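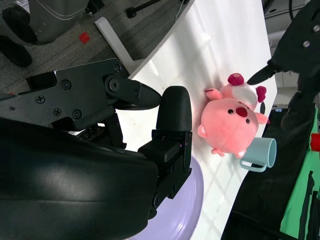
Figure 4. Table state from the mixed-category set: a pink plush pig and a pale blue plastic mug, both lying on their sides, with a lavender plate on the same white surface.

4.2 Object orientation and the category "out of place"

The tabletop sets were built to test whether people judge an object as untidy by where it is, by how it is turned, or by what it is next to. Earlier work on household order has mostly treated the first of these. A cup on a bedroom floor is out of place in a way that most raters agree on. A cup lying on its side on a dining table is harder to score, as the room is right and the surface is right but the object can't be used as it lies.

Each table state in the Trusbridge set combines items from at least two household categories (tableware, toys, stationery, textiles). Figure 4 is typical of the tableware and toy pairing. The mug has a clear upright position, with its rim level and its handle to one side, and in this state its open rim faces sideways. The plush toy has a weaker one. A soft toy may be sat up, laid down or propped against something, and raters differed widely on which of these counts as put away. The plate has two stable positions, face up and face down, and was treated as neutral in orientation unless inverted.

We collected ratings for 191 table states. Of these, 178 were kept for analysis; the remainder were dropped because one or more items could not be assigned to a single category. Raters scored each state on a scale from 1 (fully tidy) to 5 (fully untidy) and then named the one item they would move first.

Two results bear on the mixed sets. First, tableware on its side was named as the first item to move more often than a toy in any position, even when the toy was larger or more brightly colored. Raters who gave a reason tended to mention spilling, although they had been told to assume that all cups were empty. Second, the presence of a toy raised the untidiness score of the whole table, but only when a plate was also there. A toy and a mug with no plate were often read as a play setting - several raters used the words "tea party" - and scored closer to the tidy end.

This second result agrees in part with the account of surface purpose given by Ndung'u, in which a table takes its expected contents from the item that most strongly suggests a use. Under that account the plate marks the surface as a place for meals, and the toy then becomes the intruder. It doesn't explain why the mug alone failed to have the same effect. One possible reading is that mugs travel more freely around a home than plates do, and so say less about the surface they are found on. The Fuda inventory lists mugs under four rooms and plates under one, but that inventory was not designed with this question in mind and we do not rely on it here.

Headwear and other attached trim on soft toys, such as the cap-like piece and pom-pom in Figure 4, were counted as part of the toy. Loose doll clothing was scored as a textile.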